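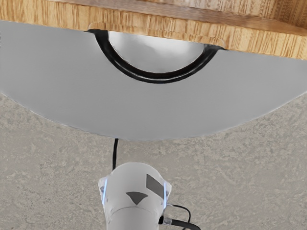
Fig. 1. Wood surface with a pale gray dome form beneath it (computer rendering).

Interior Materials and Light, Unit 4
Handout: Reading wood grain and choosing a finish
Instructor: Diane Paquette
October 14, 2022

Read this before the finishing session. Bring your sample boards from Unit 3, already sanded.

1. Grain and cut

The look of a board depends first on how it was cut from the log. Flat-sawn boards show wide arches and loops on the face. Quarter-sawn boards show straight, close lines. The same tree can give both, and two boards from one log may look like different species once they are finished.

End grain is what you see where the board is cut across the fibers. It soaks up more stain than the face and usually comes out darker. If you want the end and the face to match, sand the end one step finer or seal it lightly first.

Veneer follows the same rules, with one difference. Sheets sliced one after another from the same log are nearly identical, so they can be laid side by side as a slip match or flipped as a book match. Label the sheets in the order they come off the stack. Once they are mixed up, it is slow work to sort them out.

2. Color

Woods fall loosely into warm (yellow, orange, red) and cool (gray, green, some browns). Most clear finishes push the color warmer. Oil-based finishes do this more than water-based ones, and they keep yellowing over the years.

Light changes wood too. Cherry darkens in sunlight. Walnut gets lighter. A rug or a vase left in one place for a season can leave a visible patch. Tell clients this before they choose.

3. Judging samples under light

Never approve a sample under shop lighting alone. Look at it in daylight and then under the kind of lamp that will be used in the room. A warm lamp flatters oak and pine but can make cherry look too red.

Check the direction of light as well. Light that rakes across the surface at a low angle shows every sanding scratch. Light from straight above hides them. Walk around the sample and tilt it.

Gloss matters here. A shiny top reflects the lamp as a bright spot, which is tiring on a desk or dining table. Satin or matte is the usual choice for work surfaces.

4. Sample boards

Prepare 2 boards of the same species, one flat-sawn and one quarter-sawn if you can get them. On each board:

- leave one section bare
- apply one coat of clear finish to the next section
- apply stain and clear finish to the last section

Write the product and drying time on the back - pencil is fine, marker bleeds through. Cover half of each section with heavy card and leave the board in a window until November. We will compare the halves then.

5. Reading

Prudham, chapter 3, on sawing and drying. Nijs is optional but has good plates of matched veneer. Both are on the reserve shelf.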